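Guides > Bedroom > Beds and Bedding > Clearing the bed

How to clear a bed that's turned into a table

by Siv Løken, 11/04/2025

Quick one, I'm between loads. This is for the bed that collects everything. Clothes, a lap desk, the thing you meant to iron in October. You want it clear before tonight and you have maybe 17 minutes. Fine, that's enough.

What you need

A laundry basket. One empty tote bag. A damp cloth. A lint roller if you have a pet (we have Moon, gray, sheds all year).

Before you start

Don't make the bed first. I know, everybody says make the bed first. You can't with stuff on it, you just end up moving the pile to the floor and then its a floor problem. Leave the quilt where it is.

Step 1. Hard things off

Lap desk, books, chargers, mugs. Anything that won't fold. Lap desk gets a wipe, legs folded in, then slides between the nightstand and the wall. If yours has cut-outs in the top, run the cloth through those too, crumbs love them.

Step 2. Sort the cloth stuff

Three places only: wear again, wash, not mine. No "maybe" pile. Give each thing a sniff and decide. 10 seconds each, tops.

Pants that are fine for another day – fold in half down the middle, then thirds, pockets flat. Cargo pants are bulky at the pockets so press the flaps down with your hand before the last fold or they'll spring open in the drawer.

Crumpled whites go straight in the basket, don't try to work out if they're clean. Light pinks can go in with them on cool if they've been washed a few times already. New ones, wash alone once.

Step 3. Not mine

In the tote. Hang it on the other person's doorknob. Done, not your job anymore.

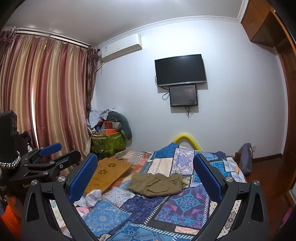 Patchwork quilt, cluttered. Lap desk and khakis still to go.

Step 4. The quilt

Shake it from the foot end, two good snaps. Then pull it up and smooth from the middle out. With a patchwork one use the seams as your guide, get one long seam straight down the center of the mattress and the rest lines up by itself.

Don't yank on the old panels. Mine's from the Flornatside market and I've restitched two corners becuase I was in a rush. If a seam is going, safety pin on the underside and fix it on the weekend.

Step 5. Keep it clear

Put a hook on the back of the door for wear-again clothes. One hook – more hooks, more clothes. I got a plain one from Inotden and it holds fine.

Basket goes to the machine now, not later. If you leave it by the bed it'll be back on the bed by morning.

Next up: under the bed. Bring a flashlight.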